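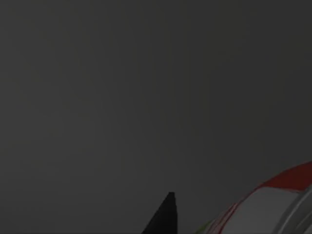
**Mornanen vegan burger press, three months in**

I gave up meat in July after losing an argument with my neighbour, Brock MacPherson, who has handed out leaflets for animals since before I could spell tofu. He won. Then he told me to get a burger press, because what I was making out of lentils looked like something you'd clear from a gutter.

The Mornanen is two discs and a handle. You fill it, you lean on it, you get a patty. The booklet runs to 71 pages, four of them in English, and one of those is a poem about cows.

Good points: it does 100 g patties that hold together in the pan, even my bean ones. It comes apart for washing. The handle has survived my teenage son.

Less good: the paper circles are sold separately, and only the Lavoie ones fit. The "ethical living" sticker on the lid won't come off, so guests get a lecture before they get a burger. And the spring squeaks, which is unfortunate in a cruelty-free product.

I also tried the Imix, which a friend lent me. It's cheaper and it leaks beetroot.

Four stars. Brock says five, but he eats here twice a week and has never washed it.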